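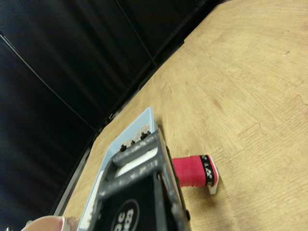
*Fig. 5. Light blue tray on the table*

## Section 6. Setting up the public tip line

This section describes how to connect the Curcombe tip line to your case desk. It is written for police departments and for newsrooms which publish a tip number together with a missing person notice. Before you begin, the case desk must be installed and at least one case must be open.

You will need:

- the administrator password for Curcombe
- the telephone number that will be shown to the public
- the names of two persons who can receive urgent tips at night
- one open case for testing (do not use a real case)

### 6.1 Connect the number

1. Sign in as administrator and open **Settings > Tip line**.
2. Press **Add number**. Write the number with the area code and without spaces.
3. Choose the opening hours. If the line is open day and night, select **Always**.
4. Press **Verify**. The system calls the number and reads a code of four digits.
5. Write the code in the field and press **Save**.

If the message "Error 405" is shown after step 5, the number is already connected to another desk. Remove it there first, then wait a few minutes and repeat from step 2.

**Note:** A number that goes through a switchboard cannot be verified by a call. In this case choose **Verify by letter** and ask Fodico support for the form.

### 6.2 Record the greeting

The greeting is what the caller hears before the tone. Keep it short. Callers with important information hang up often when the greeting is long.

1. Open **Greeting** and press **Record**, or upload a finished sound file.
2. Say the name of your department or newspaper.
3. Say that the caller may stay anonymous, if this is true in your case.
4. Say that in an emergency the caller must hang up and dial 911.
5. Listen to the whole recording once before you press **Publish**.

**Caution:** Do not say the name of the missing person in the greeting. The same greeting is used for all open cases, and it is easily forgotten when the case is closed. Use the case message (see 6.3) for names.

If your area has many speakers of another language, record a second greeting and connect it to key 2.

### 6.3 Write the case message

Every case can have its own text, which is shown on the web form and in the notice.

1. Open the case and select **Public text**.
2. Fill in the name, the age, the clothing and the place where the person was last seen. Leave a field empty if you are not sure. An empty field is not shown.
3. Add the time of the last sighting in the form 4:30 p.m.
4. Write the free text. The limit is 200 characters, with spaces.
5. Send the text for approval. A second user must approve it, also when you are administrator.

**Caution:** Words such as "suspect" and "person of interest" do not mean the same thing. Use only the word which the investigating officer has confirmed in writing. When the status changes, correct the public text before you send any new notice.

### 6.4 Choose who receives the tips

Tips are sorted in three levels: normal, important and urgent. Normal tips wait in the list. Important tips are sent by e-mail. Urgent tips are also sent as a call to the duty phone.

1. Open **Receivers** and add the first duty person.
2. Add the second duty person. This person is called if the first one does not answer in 6 minutes.
3. Select the words that make a tip urgent, for example "I see her now" or a license plate.
4. Press **Save list**.

**Note:** The word list from the factory is in English only. Words in other languages must be added by hand, one on each line.

### 6.5 Test the line

1. Call the number from a private phone and leave a test tip.
2. Check that the tip is found in the test case with the correct time.
3. Send one urgent tip from the web form. The duty phone must ring.
4. Let it ring without an answer, and check that the second person is called.
5. Delete the test tips and close the test case.

If step 3 fails, check first that the duty phone does not block hidden numbers. After this, contact Fodico support and have the desk number ready.

Continue with Section 7, Closing a case and removing the notice.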